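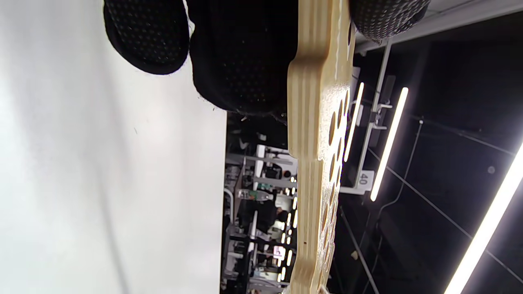 Section 5: Fitting and Caring for the Finger Pads

Welcome to the part of the Gristance manual we like writing best. The arm does the reaching, but the pads do the touching, and a well-fitted pair makes the whole cell feel like a different machine. If you have already bolted the gripper to the wrist and run the first power-up in Section 4, you're ready to go.

The steps below cover the hand-held gripper as well as the arm-mounted one. Both use the same fingers and the same dotted knit covers, so once you've done one you can do the other!

What you need

The 2 mm hex key from the Skiltbridge tool roll
A matched pair of knit covers, black, dotted side out
The pad gauge
A clean, lint-free cloth
A test board with a cut edge and at least one row of holes

Caution: Put the arm in Service mode and lock the key switch before your hands go anywhere near the fingers. On the hand-held unit, take the battery out. The fingers can close without warning when the controller restarts.

5.1 Removing the old covers

1. Open the fingers all the way with the jog wheel, then lock out power as described in the caution.

2. Loosen the retaining screw at the root of each finger. Two turns are plenty. Leave the screw in its hole, because it is tiny and loves to roll under things.

3. Roll the cover down from the root toward the tip, the way you'd peel off a sock. Pulling straight from the tip stretches the padding underneath.

4. Wipe the bare finger with the dry cloth. Do not use solvent on the foam.

Note: A bit of fuzz along the lower border of a cover is normal wear. Change the cover when the dots have gone smooth at the contact point or when you can see foam through the knit.

5.2 Fitting the new covers

5. Find the seam. It goes on the back of the finger, away from the work.

6. Slide the cover on until the tip is snug, then work the slack back to the root with your thumbs. Take your time here (it's oddly satisfying).

7. Check that the rows of dots run straight across the pad. A twisted cover will walk a board sideways as it lifts.

8. Tighten each retaining screw until it just stops. Hand tight is tight enough.

9. Hold the pad gauge between the fingers and compare both sides. If one pad stands higher, take that cover off and seat it again.

5.3 Setting the grip

Plywood is a great material to set up on. The face is smooth, the cut edge shows every layer, and a shaped profile tells you right away whether the pads can follow a curve.

10. Restore power and select Grip Setup from the Nititus menu.

11. Place the test board upright between the fingers, with one pad on the face and the other wrapping the far edge. Keep the pads clear of the holes. A fingertip that settles into an oval cutout will give you a false reading.

12. Set grip force to 100 and press Close.

13. Tug the board gently downward. If it slides, raise the force by 5 and try again. Stop at 310, the upper limit for knit covers.

14. Repeat the tug where the profile bulges or steps in. If the board holds on the straight part and slips at the step, go back to step 7 and check for a twist before adding more force.

15. Save the value under the name of the part. You'll be glad you did when the next batch comes through!

Caution: Never hold the test board by hand while the fingers are closing. Use the bench stop.

5.4 Looking after the covers

Brush the pads with a soft, dry brush at the end of each shift. Sawdust packs in between the dots and takes the grip away little by little, so this small habit pays off quickly.

Covers can be washed by hand in cool water with mild soap. Dry them flat, away from heaters, and don't refit them damp.

Always change covers in pairs. Mixing an old one with a new one undoes all your good work in step 9.

Replacement covers are listed under Buzatu soft parts in the spares list at the back of this manual.

Section revised October 12, 2025, by Freya Naylor.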